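Home | Notebook | Parts bench | Trips | Log in

Print this entry | E-mail to a colleague

2023-09-17

Motorhome, leisure battery and 12 V side. Parked at Werkinau, hook-up disconnected from the previous evening so the readings are off battery only.

Complaint carried over from June: fridge drops out on 12 V when the water pump runs. Tsung-han Liu had put it down to the battery. Battery rested overnight, 12.71 V at the posts in the morning. Put the pump on with a tap open, 12.58 V at the posts, 11.3 V at the fridge terminals. So the loss is in the run and the battery is left alone for now.

Traced the feed. Fridge and pump share one positive from the Vultetti distribution panel, fuse 7, spliced behind the wardrobe. Crimp at the splice was green and one strand bundle had pulled half out. Cut back 30 mm on each side to clean copper. Still not happy with the shared feed, as the cable is thin for both loads together.

Ran a new pair for the fridge alone, 6 mm2, through the existing floor conduit. The conduit is tight at the step well and the draw cord snapped once. Second attempt with the cable taped to a rod went through. New feed fused at the battery end. Pump stays on fuse 7 with a new crimp and heat shrink.

Retest, pump running and fridge on 12 V: 12.55 V at the posts, 12.31 V at the fridge. Fridge lamp stayed lit through 2 full minutes of pump. Left it on for the afternoon with no dropout.

Solar: Klinhom controller shows 551 Wh for the day with the panel flat and part shade from the poplars after lunch. No comparison figure, the log was cleared when the controller was reset.

Still to do:
- label both ends of the new pair
- grommet where it passes the seat box, currently bare edge with tape over it
- check earth strap to chassis, surface rust on the bolt
- Tsung-han to confirm fuse rating for the pump, the sticker inside the panel lid is unreadable

Next readings at Flundport, two nights without hook-up - take the voltage before the kettle goes on the inverter, otherwise the morning figure is no use.

Comments (2) | Shares (7)
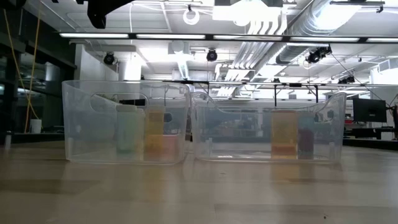 Clear bins, side by side on the table.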